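The Long Life of a Terry Towel

A bath towel gets more handling than most things in a house, and less thought. 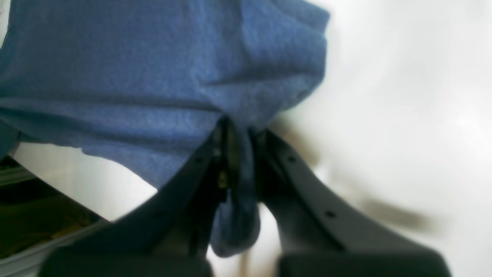 Loops, and what they do

Terry cloth is a simple idea. Extra yarn is fed into the weave and left standing in loops on the surface, and the loops give water somewhere to go. A flat cotton sheet of the same size will dry a person eventually. A terry towel does it in a minute and can be hung up for tomorrow.

The loops are also where most of the trouble starts. They catch on zippers, hooks and the rough edges of laundry baskets. They trap detergent. They flatten when a towel is dried badly, and a flattened loop holds less water. A blue towel will show all this as patches of lighter and darker color, depending on which way the pile lies, and people often take that for fading when a good shake would even it out.

Dumisani Dlamini has run the linen room at Onirura, a small guesthouse and swimming club, for long enough to have replaced its entire stock twice. The club owns 839 towels. They are washed, dried, folded and put back on the shelf, and most of his working day goes into the last two steps.

"Washing is easy, the machine does it," he says. "Folding is where you find out what you've got."

The wash

Dlamini's rules are short. Towels go in with other towels and nothing else. The drum is filled to three-quarters, never packed, so the cloth can move. He uses half the detergent the box suggests and no fabric softener at all. Softener coats the loops, and coated loops push water around on the skin.

New towels are washed before they are used. They shed lint for the first few loads, the dark colors most of all, and he keeps them apart from the white ones until that stops.

For towels that have gone stiff, he runs a cycle with a cup of white vinegar and no detergent. If that fails he runs it again. After the second try the towel goes to the pile for floors.

Shake first, then fold

A towel comes out of the dryer in a ball. The temptation is to fold it from there, pulling at whatever corner shows. Dlamini holds it by two corners on a short side and snaps it once, hard, over the table. This lifts the pile and takes out the twists.

Then he folds it in thirds the long way, and in half twice. The finished towel has one rounded edge, which faces out on the shelf. The loose edges go to the wall.

It sounds fussy. On the shelf it makes sense – a rounded edge can be gripped and pulled without bringing down the towels above it.

The hard part is finding the corners. A pillowcase more or less shows its shape when picked up. A towel picked up by the middle drapes over itself and hides its edges in the folds. Dlamini runs a thumb along the hem until it meets a corner, then slides his other hand along to the next one. New staff tend to turn the towel over and over looking for it.

What to buy

Sibusiso Steyn buys textiles for Nirkholm, a home goods store, and gets asked the same question every week: does heavier mean better? His answer is that heavier means slower to dry. A thick towel in a bathroom without a window will still be damp the next morning, and a damp towel starts to smell. He uses a medium-weight one at home.

He tells customers to look at the hem before anything else. The stitching should be tight and straight, with the corners turned in and sewn down. The hem usually goes before the loops do.

Color matters less than people expect. Mid-blues and grays hide wear well. White can be bleached, which is why hotels like it. Very dark towels show every bit of lint.

When to let go

Onirura retires a towel when the hem splits or when the cloth can be seen through at the center. Split hems are sewn once. Retired towels are cut into quarters for cleaning, and the whole ones in fair shape go to an animal shelter, which takes as many as the club can send.

Dlamini's oldest towels at home are past all of these tests. He uses them for the dog and the car.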